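Unit 7. Handling corded objects: limits and working rules

The rules in this unit apply to every exercise in which the gripper closes on an item with a cord attached. They supplement the general cell rules handed out in November and replace the older Prondham sheet.

7.1 Before the arm is enabled

Corded items are handled unplugged. The free end of the cord lies on the work surface, inside the cell boundary. Approach speed in teach mode is limited to 50 mm/s. The reach limit is set to 600 mm from the base and is not changed during a session.

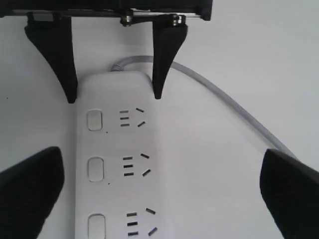
Manolakis Automation Laboratory, Robot Safety Group

7.2 Approach and grasp

Grasp a power strip across its width, with one finger on each side of the body. The opening is set wider than the body before descent. Fingertips do not enter the outlets or press on the switches. Where the cord leaves the end of the strip, check the path of both fingers against the strain relief and the first bend of the cord. A cord that passes behind a finger is treated as a snag risk: stop, back off along the approach axis, and re-plan.

7.3 Records

Log each stop on Form 555, with the joint positions at the time of the stop. Contact with a cord goes on Form 559 as well, even where no damage is found. Unsigned forms are returned.

Completed forms go to Nelli Rautiainen by 22nd June. Reading for Unit 8: Irnness notes, section on payload and tool center point.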